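**Cold brew at home: steel or glass?**

**ledo_fan94** wrote:
Third batch this month and I'm hooked! I do 94 grams of coarse grounds to a litre of water, overnight on the bench, then strain through an old hanky. It comes out sweet, almost like cocoa -- no sugar needed.

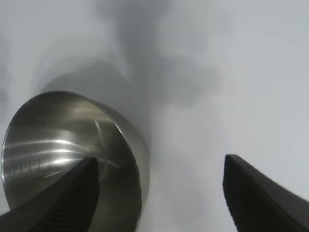
My question is about steeping time. Sixteen hours was lovely, twenty went a bit woody. Has anyone gone longer in the fridge?

**Quyên Vi** wrote:
Yes! Fridge for a full day, every time. The flavour is so much rounder. I use the Flandier dark roast and pour it over condensed milk. Glass jar only though, I reckon metal dulls it.

**prititz_pete** wrote:
Can't agree on the metal, sorry. I've made more than 40 batches in stainless and the only bad ones were my own fault (stale beans, mostly).

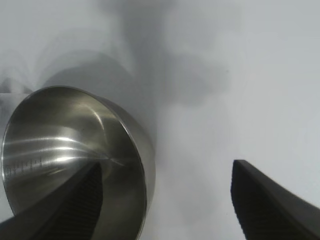

*Brushed stainless cup, tilted*

Grind matters miles more. Go too fine and you'll be filtering mud until lunch.

**Quyên Vi** wrote:
Fine, but try them side by side before you tell me I'm imagining it! Same beans, same water.

**ledo_fan94** wrote:
Doing it this weekend. Wongsuwan medium in both, lids on, 18 hours.

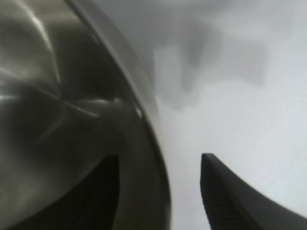 *Photo: prititz_pete*

**prititz_pete** wrote:
Love it. Get someone else to pour so you're tasting blind, and rinse the hanky in plain water -- detergent hangs around for ages. My money's on a draw.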